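The open day at Vikley started at 2 in the afternoon, and by 2:30 I had already heard the word "effortless" more times than I cared to. I had come to Wekville to see a robot set a table. The company says its Geum software will have machines doing light kitchen work in ordinary homes within three years. I have been hearing three years for a long time.

You get a badge, a paper cup of coffee and a talk. The talk is good. The slides show a sunny kitchen, a family out of focus, and a bar chart with no numbers on its side. When I asked what the bars stood for, the presenter said "task confidence" and moved along. A man behind me wrote that down as if it meant something.

Then they let us into the demo room, which I liked much better than the slides. It had clutter in it, for one thing, and I will give Vikley credit for that. Plenty of these firms show their robots in a white box with one cube on a pedestal.

My trouble is with what gets left out of the pitch. Jaltel, the firm that rents these systems to care homes and small cafes, had a rep at the door with a price sheet. It listed a monthly fee, a setup fee and a line for "site support," which she described as a person who comes by. How often? It depends. What does the person do? Helps the robot. I asked whether that person might also be able to lay out the silverware. She laughed, kindly enough, and gave me a pen.

The staff talked a lot about speed, and speed can be fixed. I care more about the evening when a child has left a sock on the chair and the forks are still in the dishwasher. I asked to see the machine start from a full drawer. That was on the roadmap, I was told. I asked if I could move things around myself before the next run and was told that would be a question for the 14 people on the engineering team, most of whom were at lunch.

Cutlery is a fair test, and I don't want to be unfair to the people working on it. A fork is thin, shiny and easy to drop, and anybody who has tried to pick one up in oven mitts has some idea of the problem. At Vikley the job came down to a marble-patterned table, a magenta cup, two steel bowls nested together and a spoon, with the fork held tines up in the black fingers of the right gripper. It's a respectable piece of engineering. I would still want to see it handle dinner for six before I signed Jaltel's sheet.

Contact the features desk | Copyright, all rights reserved | Back to top 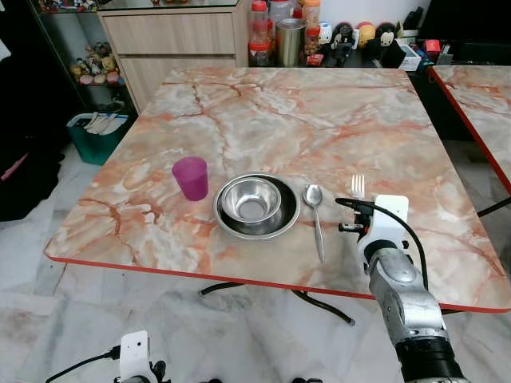
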